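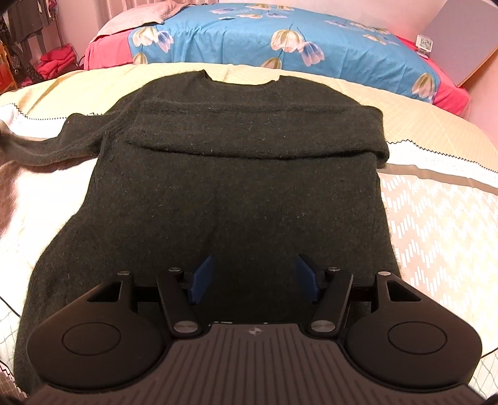 Page 14

4.2 Recording a folding demonstration

1. Lay the sweater flat with the neckline away from you.
2. Fold one sleeve in across the chest, then the other.
3. Keep both finger pads in view at all times – the Kudix tracker drops the episode without them.
4. Stop after the last fold and save.

Note: Policies in this section were trained on 695 episodes, each under 60 seconds.

Caution: Keep fingers clear of the linkage pins.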